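29 janvier 2021

Rentré à 20 h passées, j'écris avant de manger sinon je ne le ferai pas. Journée entière à l'atelier du lycée pour le projet. Il reste du temps jusqu'à la démonstration de mars, mais moins que ce que je croyais en septembre.

On a commencé par la partie pénible, le câble du capteur de force. Birnis, c'est le nom qu'on a donné au programme qui pilote la main, refusait de démarrer parce qu'il ne voyait pas le capteur. J'ai passé la première heure à soupçonner le code. Bjarnason, lui, a tout de suite regardé le connecteur et il avait raison, une broche était tordue. Il l'a redressée avec une pince à épiler. J'ai noté dans le cahier de l'équipe : vérifier les broches avant d'ouvrir le code. Je l'avais déjà noté en novembre, d'ailleurs, deux pages plus haut.

Ensuite réunion avec Mme Brynjólfsdóttir. Elle encadre le club depuis deux ans et demande à chaque fois la même chose : où est le journal des essais. Cette fois il était à jour. On en est à 2 743 cycles de fermeture depuis la rentrée, dont 2 308 sans que le programme s'arrête tout seul. Elle a fait la soustraction de tête et nous a demandé ce qui s'était passé les autres fois. Pour la moitié on sait : surchauffe du moteur du pouce, ou bien le seuil d'effort réglé trop bas. Pour le reste on a écrit « arrêt » dans la colonne et rien d'autre. Elle n'a pas fait de remarque, elle a seulement entouré les lignes au crayon. À partir de maintenant on remplit la colonne « cause », même si c'est pour écrire « inconnue ».

Elle nous a aussi demandé de choisir entre les deux stratégies. La première ferme tous les doigts en même temps et s'arrête quand l'effort monte. La seconde approche d'abord un doigt, attend le contact, puis referme les autres dessus. La première est plus rapide et plus facile à expliquer devant un jury. La seconde pousse moins l'objet. J'étais pour la première depuis le début, surtout parce que c'est moi qui l'ai écrite. Après les essais de l'après-midi j'ai changé d'avis.

À midi, mangé dans le couloir avec Girner. Il a fini la page de présentation du projet pour le site du lycée. Il y a une faute dans le titre, je lui ai dit. Il voulait mettre que la main est « intelligente », j'ai demandé d'enlever le mot. Il a mis « autonome », ce qui n'est pas mieux, mais on a laissé comme ça pour l'instant. Il s'occupe aussi du dossier Plotex, l'entreprise qui doit nous prêter un banc de mesure. Pas de réponse depuis la semaine dernière. Il va téléphoner.

L'après-midi, essais. On a réglé la vitesse d'approche au minimum et on est restés à côté avec le bouton d'arrêt. Mon travail était de lire les valeurs à voix haute, celui de Bjarnason de les écrire. On a fait huit passages avec chaque stratégie, en replaçant tout à la main entre deux. C'est long, et au bout d'un moment on ne parle presque plus, à part les chiffres.

Avec la fermeture simultanée, j'avais à chaque passage un pic d'effort au moment du contact, puis une chute, puis un deuxième pic plus petit. Je pense que les doigts n'arrivent pas ensemble et que le premier pousse avant que les autres retiennent. Sur le graphique c'est très net. Avec l'approche en deux temps, le premier pic disparaît presque. Le passage prend plus longtemps, mais la courbe est propre et surtout elle est à peu près la même d'une fois à l'autre. Je crois que c'est ça qui m'a convaincu, plus que la hauteur du pic.

Le point faible reste la vue depuis le poignet. Quand la main est près de ce qu'elle doit saisir, ses propres doigts gris prennent une bonne partie de l'image, et le plus proche de l'objectif en couvre à lui seul un gros morceau en bas à gauche. Ce qui reste pour juger la distance est petit. Pour ne rien arranger, la surface grise derrière est pleine de petits points brillants et le programme de détection y trouve des contours partout.
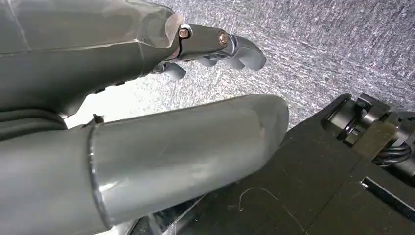 J'ai proposé de masquer les doigts dans le traitement, puisqu'on connaît leur position à tout moment par les moteurs. Bjarnason préfère déplacer la caméra de quelques centimètres. Sa solution est plus simple, mais il faut redessiner le support, l'imprimer, et refaire tout l'étalonnage. La mienne demande du code, et je suis déjà en retard sur la documentation. On a décidé d'essayer le masque d'abord, sur les enregistrements qu'on a déjà, sans toucher au matériel. Si ça ne donne rien d'ici la prochaine séance, on refait le support.

Pour le fond, il suffirait peut-être de poser quelque chose de mat. À demander à l'atelier d'arts plastiques, ils ont sûrement du carton ou du feutre noir. Le problème c'est que le noir se confondrait avec les pièces noires. Du vert alors, ou du bleu.

Avant de partir on a coupé l'alimentation, copié les mesures sur les deux disques et rangé les outils. Il manque toujours la clé hexagonale la plus petite du jeu.

Pour la prochaine fois :
- remplir la colonne « cause » pour les essais d'aujourd'hui
- écrire le masque des doigts et le tester sur les enregistrements
- trouver un fond mat, pas noir
- relancer Girner pour Plotex et pour la faute dans le titre
- racheter la petite clé

J'ai aussi un contrôle de physique à réviser et je n'ai pas ouvert le classeur. Je mets le réveil plus tôt demain.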